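Werkstattordnung im Kleinen: Kabel, Litzen und Drahtreste sachgerecht aufbewahren

Merkblatt der Werkstattberatung Lellberg
Stand: 2024-03-23
Redaktion: Eduardo Abella

Allgemeines

In nahezu jeder Werkstatt und in vielen Hauswirtschaftsräumen sammeln sich im Laufe der Zeit Leitungen, Litzen und Drahtreste an. Sie stammen aus Reparaturen, aus zerlegten Geräten oder aus Gebinden, die für eine einzige Arbeit angeschafft wurden. Die folgenden Hinweise richten sich an private Haushalte sowie an die Nutzerinnen und Nutzer der Gemeinschaftswerkstatt Lellberg. Sie gelten für dünne Einzeladern, Schaltlitze und kurze Anschlussleitungen. Für Verlängerungsleitungen, Kabeltrommeln und fest verlegte Installationen ist das gesonderte Merkblatt vom Januar heranzuziehen.

Arbeiten an elektrischen Anlagen sind nicht Gegenstand dieses Merkblattes. Leitungen, die noch mit einem Gerät oder dem Stromnetz verbunden sind, werden grundsätzlich nicht sortiert, sondern zuvor fachgerecht getrennt.

Vorbereitung des Arbeitsplatzes

Für das Sortieren wird eine ebene Fläche von mindestens 70 Zentimetern Breite benötigt. Eine dunkle, matte Tischplatte hat sich bewährt, da sich helle und farbige Adern darauf gut abheben. Auf gemusterten Wachstuchdecken werden kurze Stücke leicht übersehen. Späne, Lötzinnreste und abgeschnittene Kabelbinder sind vor Beginn zu entfernen; ein Handfeger genügt.

Bereitzulegen sind:

ein Seitenschneider
eine Abisolierzange, sofern beschädigte Enden neu hergerichtet werden sollen
Klettband oder weiche Bindestreifen
Etiketten und ein wischfester Stift
Sortierschalen in ausreichender Größe
ein Behälter für Altmetall

Gummiringe sind für die dauerhafte Lagerung ungeeignet. Sie verspröden und können an der Isolierung haften bleiben.

Entwirren

Ein verschlungenes Bündel wird zunächst locker auf dem Tisch ausgebreitet. Es ist nicht zulässig, an einem einzelnen Ende kräftig zu ziehen. Dünne Litzen ziehen sich dabei zu Knoten zusammen, und einzelne Leiter im Inneren können brechen, ohne dass dies von außen erkennbar wäre.

Man hebt das Bündel leicht an, schüttelt es und legt es wieder ab. Anschließend wird ein freies Ende gesucht und die Ader Schlaufe für Schlaufe herausgeführt. Bei gemischten Beständen beginnt man mit der Farbe, die am seltensten vorkommt und zuoberst liegt. Liegen beispielsweise wenige weiße Adern auf einem roten Bestand, so werden zuerst die weißen abgenommen. Bleibt eine Schlaufe hängen, wird der Knoten mit einem stumpfen Holzstäbchen geweitet. Schraubendreher und Ahlen verletzen die Isolierung und sind hierfür nicht zu verwenden.

Zu zweit geht die Arbeit bei längeren Stücken erheblich leichter von der Hand. Eine Person hält den Bestand, die andere führt die Ader heraus und wickelt sie auf.

Sortieren in Schalen

Als erstes Ordnungsmerkmal empfiehlt die Werkstattberatung die Farbe, als zweites den Querschnitt. Eine Sortierung nach Länge ist im häuslichen Bereich selten zweckmäßig — sie ändert sich mit jeder Entnahme. Verbundene Schalen in einer Reihe haben gegenüber einzelnen Dosen den Vorzug, dass sie sich gemeinsam an den Arbeitsplatz tragen lassen und nicht verrutschen. Offene Schalen eignen sich für Material in laufendem Gebrauch. Was länger als eine Saison liegen bleibt, gehört in einen verschließbaren Kasten.

Es empfiehlt sich, jede Schale erst dann zu befüllen, wenn die betreffende Ader bereits zum Ring gelegt ist. Lose eingelegte Stücke verhaken sich beim nächsten Griff in die Schale erneut.

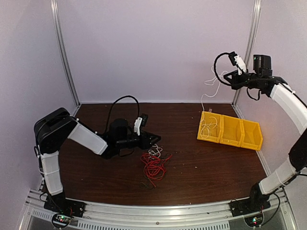

Sortierplatz mit dreiteiliger gelber Schale: weißer Draht im linken Fach, der rote Bestand noch auf dem Tisch.

Aufwickeln und Beschriften

Dünner Draht wird über zwei Finger oder ein kurzes Rohrstück zu einem flachen Ring gelegt. Der Ring soll ohne Spannung liegen; enge Wicklungen hinterlassen Knicke, die sich nur schwer wieder ausstreichen lassen. Das letzte Ende wird zweimal um den Ring geführt und durchgesteckt. Bei steiferem Material verwendet man einen Klettstreifen.

Auf dem Etikett sind Querschnitt und Herkunft zu vermerken. In der Gemeinschaftswerkstatt Lellberg ist zusätzlich die Fachnummer einzutragen. Der Kleinteilebestand befindet sich in Fach 11 des Regals Robles, die Restekiste steht unmittelbar darunter. Wer Material entnimmt, legt den verbleibenden Ring wieder in dasselbe Fach zurück.

Leitungen unbekannten Querschnitts werden gesondert abgelegt und nicht für stromführende Zwecke verwendet. Für Bastelarbeiten, Rankhilfen oder zum Bündeln sind sie weiterhin brauchbar.

Aussondern

Nicht jedes Reststück ist aufzuheben. Auszusondern sind Adern mit rissiger, klebriger oder angeschmolzener Isolierung, Stücke mit grünlich angelaufenen Kupferenden sowie alles, was kürzer als eine Handspanne ist. Dieses Material wird dem Altmetall zugeführt und darf nicht in den Hausmüll gelangen. Bei der letzten Durchsicht des Bestandes kamen in Lellberg rund 730 Gramm zusammen, überwiegend kurze Enden aus der Lötecke.

Stecker und Klemmen werden vorher abgetrennt. Brauchbare Klemmen kommen in die Kleinteiledosen, vergossene Stecker werden zusammen mit dem Elektroschrott abgegeben.

Pflege der Behälter

Kunststoffschalen werden mit lauwarmem Wasser und einem milden Spülmittel gereinigt und vollständig getrocknet, bevor erneut Metall eingelegt wird. Scheuermittel rauen die Oberfläche auf. Klebereste alter Etiketten lassen sich mit etwas Speiseöl lösen, danach ist mit Spülmittel nachzuwischen.

Ausleihe und Rückfragen

Sortierschalen und Abisolierzangen können bei der Ausgabestelle Workside entliehen werden. Die Leihfrist beträgt 2 Wochen, eine Verlängerung ist am Schalter möglich. Für den Standort Jukadby gelten abweichende Ausgabezeiten, die dem dortigen Aushang zu entnehmen sind. Ergänzungen zu diesem Merkblatt nimmt die Redaktion schriftlich entgegen.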